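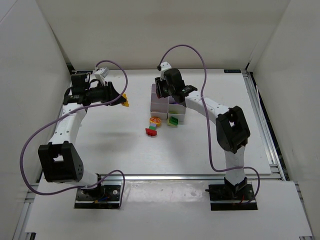 Buscamos participantes para un seminario de lectura sobre el escepticismo antiguo, de Pirrón a Sexto Empírico, que el grupo Deris reunirá en Skindale a partir de octubre. Desconfiamos de las convocatorias que prometen transformar a quien las lee, así que prometemos poco: textos difíciles y discusiones largas. Una de las sesiones tratará de si cabe atribuir juicio a lo que se mueve sin creer nada; el perro de Crisipo nos vale de punto de partida.

Hay 20 plazas. No pedimos título en filosofía – tampoco nos impresiona – y el griego ayuda, aunque no es requisito. Pedimos, eso sí, haber leído el primer libro de los Esbozos pirrónicos.

Para solicitar plaza, envíe una objeción razonada a cualquier tesis que usted mismo defienda, de 3.000 caracteres como máximo, a la secretaría de Deris, edificio Sevgate, antes de que acabe septiembre. La matrícula cuesta 40 euros. No se entregan certificados.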